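## Recording a two-arm demonstration

Set both leader arms to the rest pose before starting the follower arms. Check that the collar on each base shows green, then open a new episode in Feltari. Keep the emergency stop within reach.
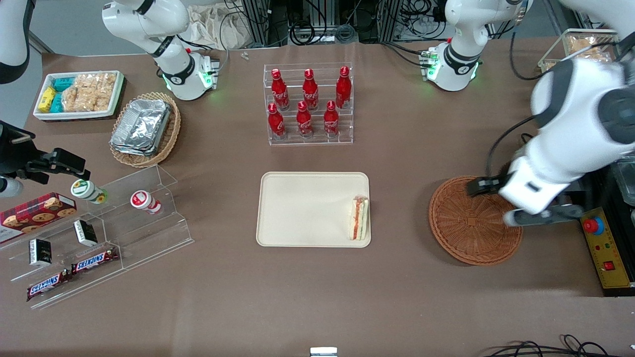

*By Mitali Kodikara | November 2025*

Bring the gripper down over the rim of the wicker basket with one finger either side of the weave - slowly, as the basket slides easily. Leave the sandwich on the cream tray until the basket is in place.

Stop recording when both arms are back at rest. Discard any episode longer than 60 seconds. The packing task needs 300 good ones.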